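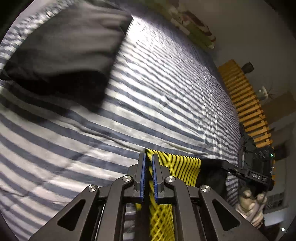

6 min read

Urnar Striped Duvet Set: review after a winter of folding laundry on it

I bought the Urnar duvet set in February to replace a plain white one that had gone gray at the edges. It comes from Hultulis, who sell it as a cover and two pillowcases in one bag. The stripes are horizontal, slate blue and white, and close to the same width. I have the double. Since then it has been on and off the bed more often than I expected, and the bed gets used for a lot besides sleeping, mainly for sorting clean clothes.

The short version is that I like it and would buy it again, with two complaints: it creases, and the closure is poor.

Color and pattern

The blue is duller than the listing made it look. On the Hultulis page it reads as a fairly clear mid-blue. In my bedroom, which has pale walls, it is closer to gray, and in the evening it is nearly all gray. I prefer it that way, but if you are matching it to curtains, ask for a swatch. They sent me one without a charge when I wrote to them, and it took four days.

I was worried about pattern on pattern. There is usually something green, cream and reddish brown at the top of the bed, and I have a yellow piece with thin black lines that goes everywhere with me in the colder months. Neither one fights with the stripes. Wide stripes in a quiet color turn out to be easy to put things on. Thin stripes would have been harder work.

One practical point. Dark clothes show up well against it and so do bright ones, which makes sorting quick. White socks disappear. I have put the cover in the wash with a sock still on it more than once.

Feel

It is a plain cotton weave, a little crisp out of the bag and softer by the third wash. It is not silky and does not try to be. If you like the slippery kind of bedding you will not like this. Things laid on it stay where they are put, so a stack of folded shirts does not slide to the floor when someone sits down on the other side.

I sleep warm and had no trouble with it under a medium-weight duvet. I can't speak for summer yet.

Creasing

This is the first complaint. It creases as soon as you use it, and stripes make it worse. On a plain cover a wrinkle is a shadow. On this one every wrinkle bends a line, and by the middle of the day the center of the bed looks like it has been slept in twice. Morning light from the window makes it more obvious.

I tried three things. Ironing works, but it took most of an evening and the result lasted one night. Taking it out of the dryer slightly damp and putting it straight on the bed works nearly as well, and that is what I do now. Pulling the corners hard after making the bed helps the sides and does nothing for the middle.

If you want a flat bed with straight lines across it, like the one in the shop photo, get something with polyester in it. Hultulis have a blend version under the item number 3347. I handled it in the store and it felt thinner, but it did hang straighter.

Closure

The second complaint. The bottom of the cover closes with 6 snaps, and the gaps between them are too wide. The duvet works its way out through the gaps, usually near the middle, and you find it with your feet. I sewed 2 more snaps on by hand, one in each of the widest gaps, and that fixed it. It was a small job, but I should not have had to do it on a new cover.

There are no ties inside the corners either. I added loops of cotton tape at the top two. The old cover had them and I missed them the first night.

Washing

The label says warm wash, tumble dry low. I have followed that. The stripes have not bled into each other and the white is still white. It shrank a little in length on the first wash and has not moved since. My duvet was slightly small for the cover to begin with, so the shrinkage was welcome. If yours is a generous size, check the measurements first.

The seams have held. There was one loose thread along a side seam when it arrived – I cut it and nothing came undone.

Pilling is slight. It shows on the pillowcases and hardly at all on the cover.

Compared with the Pilkington

My sister, Elaheh Najafi, has the Pilkington stripe, and I slept under it for a week at her place. The Pilkington is heavier and costs a good deal more. It has a proper button placket with the buttons close together, and the duvet stays in. It also creases, though less. The stripe is narrower and I found it busy, especially with clothes spread over it. She says hers faded in the first year on the window side. Mine has not had long enough to tell.

If the price were the same I would take the Pilkington for the construction and the Urnar for the look. It isn't the same, so I have the Urnar.

With wood

Several people online asked how it goes with pine, so I will answer that too. There is warm yellow-orange slatted pine right beside my bed, and the cool blue suits it well. My old white cover made the wood look more orange than it is. With a darker wood I think the gray in the blue would come forward, and you might want something warmer.

I also looked at the Stetwood cover in rust for the same room. With pine next to it, it was too much of one color.

Who it suits

Someone who uses the bed during the day and does not mind that it shows. It is good for folding on, easy to wash and easy to live with. I would not put it in a guest room that has to look smart on short notice, or buy it if you have no patience for sewing on a snap.

Good: color, texture, washing, price.
Bad: creases at once, snaps too far apart, no corner ties.

Rating: 4 out of 5. I took the point off for the snaps.

Update: I have since bought a second set in the same color to rotate with the first. The blue matches. The snaps are spaced the same as before, and the tape is already in the sewing box.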